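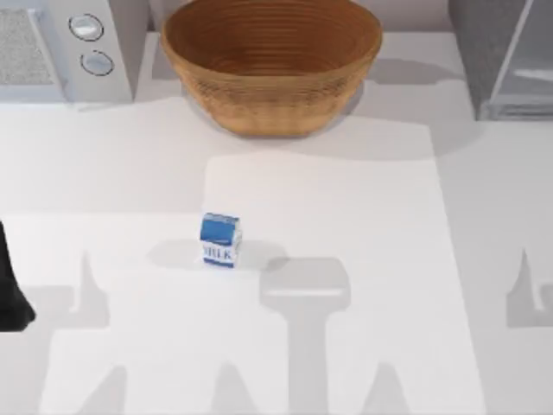 Woven bowl and microwave on the counter

How to plan a dairy-free day at a theme park

If you've been reading along for a while, you'll know that we are a Starnel family through and through, and that I gave up dairy a few years ago after a long spell of feeling rotten every time I had so much as a milky tea. The first trip we took after that was a bit of a shambles, and I ate an awful lot of chips. We've got much better at it now, so I thought I'd write down how I go about it, in case you have a visit coming up and are feeling a bit daunted (I was!).

Step 1: Read the menus before you book anything

Do this a few weeks ahead if you can. Starnel puts its menus online, and most of the sit-down places have a separate allergen sheet which you'll find right at the bottom of the page in tiny writing. I go through it with a cup of tea and jot down two possible meals for each part of the park, so that wherever we end up at lunchtime I'm not starting from scratch. Watch out for mashed potato, bread rolls and anything described as glazed, all of which have caught me out.

Step 2: Book one proper meal

I used to book two a day and we spent the whole holiday looking at our watches. One is plenty. We like the Prarus Grill by the lake, and I ask for 11.30 so the kitchen isn't run off its feet when I start asking questions. When you make the booking, put the allergy in the notes box, and then say it again when you arrive and once more when you order. You'll feel like a nuisance, but please do it anyway.

For a rough idea of cost, our last lunch there came to £84 for the four of us with drinks and one pudding (a raspberry sorbet, and I didn't share it).

Step 3: Sort out breakfast in your room

Breakfast is where you can save yourself a good deal of bother. We stay at Misten Lodge, in one of the rooms with a little kitchen, and I bring porridge oats, a carton of oat milk and some fruit from home. It costs very little, everyone is fed before the gates open, and there's no queuing for a buffet where half the trays have butter in them.
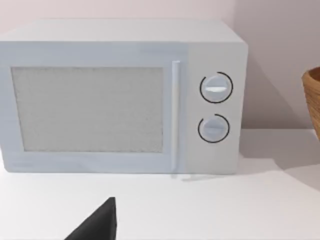
A white countertop microwave

If you're making porridge in a microwave, use a much deeper bowl than you think you need and stop to stir it halfway. I have cleaned up enough overflowing oats to feel strongly about this!

Step 4: Pack snacks you'll want to eat

I take flapjacks made with dairy-free spread, a bag of salted nuts and some plain crackers. Chocolate is hopeless in a warm rucksack, so leave that for the room. Bag searches have never given us any trouble over food, but do check the current rules before you go, as they do change.

Step 5: Know your standby

On a busy day in February we waited 36 minutes at the Rustad noodle counter and I'd still go back, as the vegetable noodles and the plain rice are both fine for me and the staff are happy to fetch the ingredients folder. Pick somewhere like that, quick and dull if need be, and keep it in mind for when plans go wrong and everybody is cross and hungry.

Menus were last checked on January 1, 2022, so have a look at the newest ones before you travel. I'll be writing up the evening puddings next - there are more of them than you'd expect.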